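Tremari Workroom Refit and Small-Item Packing
Progress report to Brustudia
Prepared by Saeed Pakzad, Futside
1/14/25

1. Status

The packing tables are in use and the sorting procedure has been through one revision. Labeling is behind plan. Spending is within the approved amount, with one change described in section 4. No extension to the March end date is requested at this point.

2. Work completed in the period

The old bench tops at the Tremari workroom were removed and replaced with plain, light-colored tops without seams. The earlier tops had joints running across the working area, and pens, clips and other narrow items collected in them. Dark items were also hard to find against the old surface. Both faults were listed in the first report and are now closed.

A total of 2,679 small items has been sorted, packed and entered in the stock list. Of these, 322 were set aside during checking. Most of the set-aside items were incomplete pieces or single parts of a pair. They are stored separately and will be reviewed when the main stock is finished.

The sorting procedure now has six steps, down from nine. The three dropped steps all dealt with moving items between trays before boxing. Items are now placed directly on the tabletop, checked, and boxed from there. The tabletop is cleared between batches. A batch stays open until its sheet is signed.

Tabletop during small-item work 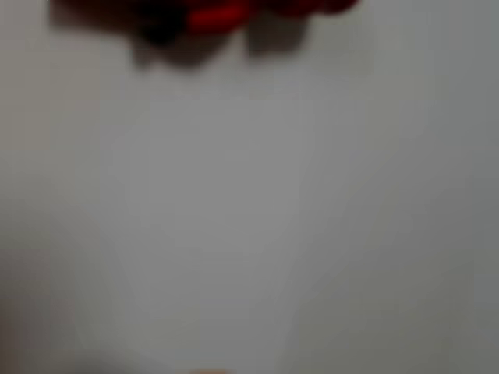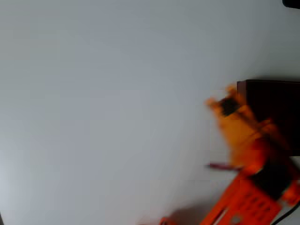
3. Open items

3.1 Labels. The first set of labels did not stick well to the textured boxes and lifted at the corners after a few days in storage. A second set has been ordered from Hviid. Boxes packed before the change will be relabeled in the order they were shelved. The stock list is not affected, as box numbers stay the same.

3.2 Box sizes. Two box sizes are in use. The larger one is too deep for pens and other thin items, which slide to the bottom and have to be unpacked to be counted. A divider was tried in a small number of boxes. It holds thin items in place but takes up space at one end. We propose to keep the larger box for bulky items only and to pack thin items in the smaller box without a divider.

3.3 Lighting. The new tops reflect more light than the old ones. The overhead lamps have been lowered in output and no further change is planned. Shadows from items held above the table are soft and have not caused errors in checking.

3.4 Stock list. Color entries were made in free text during the first weeks, so the same shade appears under several names (maroon, dark red, wine). A fixed list of color names has been in use since the procedure was revised. Older entries are being corrected as boxes come out for relabeling.

4. Budget

The amount set aside for trays was not fully spent, as trays are no longer part of the procedure. We moved the unspent part to labels and relabeling time. The move is between two lines of the same heading and leaves the total unchanged. Receipts for the bench tops and the first label order are attached as Annex A.

5. Next period

Relabeling starts when the Hviid delivery arrives. Packing of the remaining stock continues alongside it on the second table. The review of set-aside items is planned for the last weeks before the March close, and the list of items recommended for disposal will be sent to Brustudia for approval before anything leaves the workroom.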